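Jobs > Trades and Workshop > Stone and Surfaces

2 September 2023
Posted by Retno Nair

Countertop Finisher, Wonau workshop (full time)

Liew Surfaces is hiring a finisher for its Wonau workshop. The post covers final trimming, cleaning and inspection of kitchen countertops before delivery. The shop has handled 297 tops since June, most of them white marble with gray veining.

Duties include cutting back protective film and masking tape with a utility knife, removing adhesive residue, checking the finish under angled light, and recording marks on the inspection sheet. Dark specks must be logged by position and identified as loose debris or mineral before any further cleaning. Blades are changed at the start of each shift.
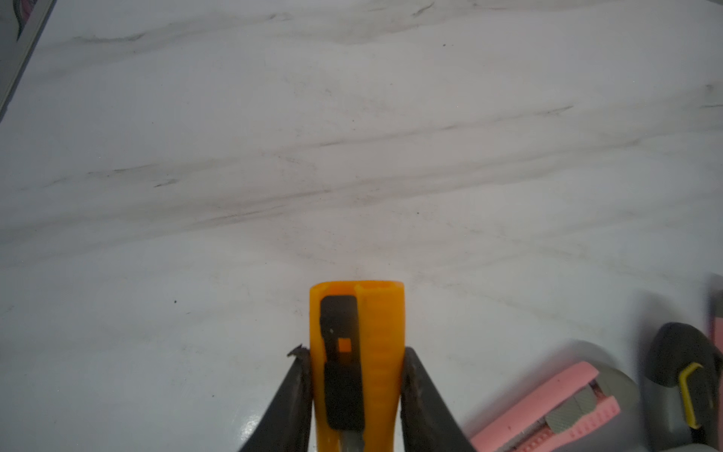
Orange utility knife over a veined white marble countertop.

Applicants need 2 years of work with stone, tile or solid surfaces. Experience with glossy finishes is preferred. You must be able to tell a scratch from a vein by touch and under a lamp, and to work with a knife near finished edges without scoring them. Training on the Pavell inspection sheet is given in the first week.

Shifts are eight hours, Monday to Friday, with a 20 minute paid break. Gloves, blades and eye protection are supplied. A tool allowance is paid after the trial period.

Send a resume and the names of two references to Mawar Pelupessy, Liew Surfaces, Wonau. Shortlisted applicants will be asked to complete a short trimming test on scrap stone.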